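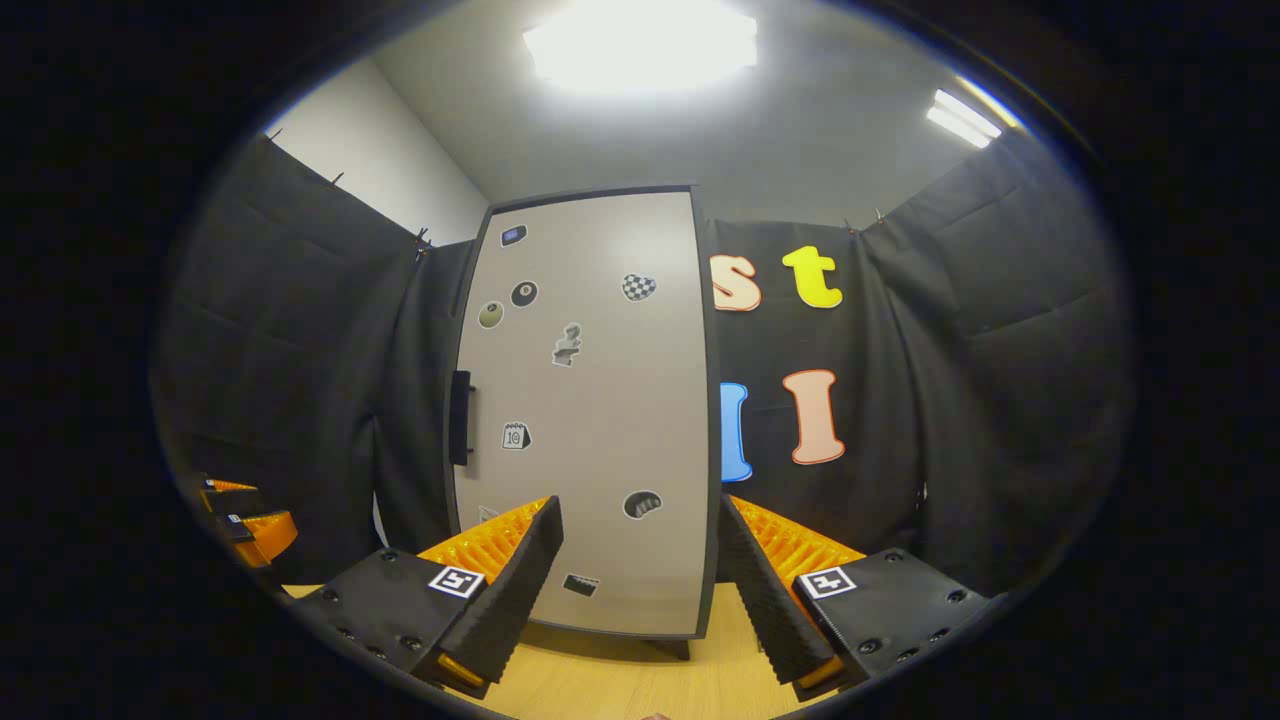

The board with its stickers, and the curtain behind it with the letters on the right.

How to get stickers off a light gray board without leaving marks?

Posted by grayboard_4 in Cleaning and Care, October

Hello everybody. I have a tall standing board, light gray with a dark gray frame, and it is full of small stickers. There is a billiard ball, a checkered heart, a calendar page with the number 10, a shell, and more of them. I want to clean the surface and use it again as a plain board in the same small room. I do not know which material it is, the label is gone. I bought it second-hand from a shop called Fotex and paid 900 for it, so I don't want to destroy it.

I tried one corner sticker with my fingernail. The paper came off but the glue stayed, and now it collects dust. My neighbor says to use nail polish remover. Is this safe? Also I would like to take the big letters from the curtain, but the curtain is padded and I am afraid that the fabric tears.

marzipan_roof
Please no nail polish remover! If the surface is painted or plastic it can become dull and you will not repair it. I had a similar board from Egilsson and I did it with a hair dryer. Warm setting, hold it 8 inches away, wait until the sticker feels soft, then lift one corner and pull slowly, flat along the board. For the glue I used cooking oil on a cotton pad, left it up to 2 minutes, and washed with dish soap. Test first near the bottom – there a mark is not so visible. The frame I would only wipe with a damp cloth.

citrus_and_soap
Just buy Citik, it removes everything.

slowhands
I don't agree with the answer before me, I tried Citik on a cabinet and it left a yellow shadow. The oil is slower but better.

About the curtain: first look how the letters are attached. If it is pins or hook tape, you only open it from behind or from the side. If it is glue, put one hand flat on the padding and hold the fabric down while you peel with the other hand. Don't use the hair dryer close to it, some padding does not like heat. I removed felt shapes from a Givell curtain in this way and only a little fluff stayed, which I took away with a clothes brush.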